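Notebook - test kitchen, March
Bread roll / soft filling trial, Plarham bench

8:40. In early, Sơn Diệp already here with the oven on. Plan for today is the same roll dough as last time, two proof times, and a spread to go with it that doesn't soak the crumb by lunch. Pomwood want the recipe card before the end of the month and we still don't have a filling we like. The dough is fine. I keep saying this. It's the filling.

Flour is the new sack (Lưu, the strong white). Scale checked with the brass weight, reads 353 g on the jug empty, same as last month, so leave it alone. Somebody had put the jug weight on the tape label in pencil and it had rubbed off, redone in marker.

9:05. Batch A mixed. Total 2,000 g dough, which is the most the small mixer will take without climbing the hook. Water was colder than I wanted, dough came out stiff, gave it another 2 min on low. Better. Still a bit tight at the shaping stage, Sơn thinks the new flour is just thirstier and we should go up on water next time. Probably right. Not changing it mid trial though.

9:20. Batch B, same again, water warmer this time. Much nicer to handle. So now the two batches differ on two things and not one, which is my own fault. Noting it here so we dont argue about it later.

Batch A short proof, batch B long. Both covered, on the shelf by the window, then realised the shelf gets a draft when the hall door is open. Moved to the inside shelf. Hall door sign put back up.

While waiting: greens washed and dried. Spin them twice, the first time is never enough. Wet leaves were half the problem last time, the bottom of the roll went to paste and we blamed the spread for it.

Spread notes:
- base as per the card, no change
- lemon down by half, it was shouting over everything
- salt at the end not the start
- mix in the steel bowl, plastic one holds on to garlic smell (the old orange one, binned)
- tasted plain off the spoon: good. Tasted on bread: dull. Always taste on bread!

10:50. Batch A out. Color good, bases sound hollow. A little tight in the crumb as expected. Batch B out later, bigger, lighter, two of them joined at the shoulder where I put them too close on the tray. Cooling on the wire, then a few rolls over to the counter for filling.

Bench layout is the bit I wanted to sort out today, more than the bread really. Last session we were reaching across each other the whole time, knife on the wrong side, greens behind the bottle, crumbs in everything. So: board to the left at an angle, rolls and greens behind it, bowls out in the middle, spoon to the right. Nothing that drips goes over the rolls. 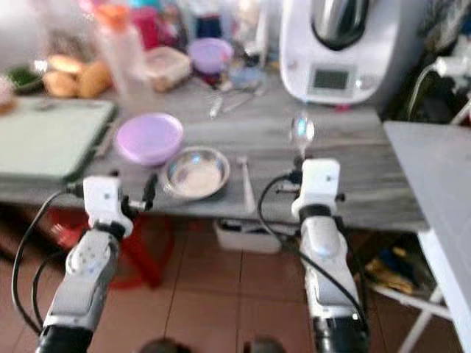

Counter with the new layout. Board left, rolls + greens behind, bowls and spoon to the right.

Works better. Board at an angle is good for me, Sơn would like it square to the edge, he's taller and stands further back. Compromise later. The bowls are close enough to the board that you can go from one to the other without walking. Lavender bowl is light and slides if you knock it, a damp cloth under it would do. Steel bowl doesn't slide as much but it is shallow, and you can't stir anything in it at speed. Use it for small amounts and keep the bulk of the spread in the fridge.

Bottle with the orange cap is OK at the back for now. Don't like having to lean over the rolls to get to it. Try it on the right next time, past the bowls.

11:30. Filled and wrapped. Half from A, half from B, marked on the wrap with A or B and the time. Half with greens on the bottom, half with greens on top. Into the tubs, lids on, room temp, nobody is to eat them before 1 (this means you).

1:10. Opened.
A, greens bottom: base soft, not paste. Acceptable.
A, greens top: best of the lot for the base. Top a bit damp.
B, greens bottom: too soft, the open crumb drinks it up.
B, greens top: nice to eat but squashes flat in the tub.

So the short proof wins for a packed lunch, even though B is plainly the better roll fresh. Annoying. Sơn says a thin scrape of butter on the cut side would fix B. Worth a go. Pomwood asked for no butter in the first email but I think that was about cost, will ask.

Lemon at half is right. Leave it. Could take slightly more pepper.

Clean down: boards scrubbed and stood on edge to dry. Do not stack them wet, the bottom one smells by the next morning. Julturix descaler for the kettle is nearly finished, need to order. Drain slow again, cleared the strainer, seems ok.

Next time
- water up for both batches, and the SAME temp
- butter / no butter on B
- damp cloth under the light bowl
- bottle to the right
- more space on the tray
- second spoon for tasting, keep losing the one
- ask Pomwood re butter, and if the card has to give a tub size

2 rolls left over from B, in the freezer, bottom drawer, labeled. Will thaw overnight and see how they are. Scale put away, oven off, hall door sign left up on purpose.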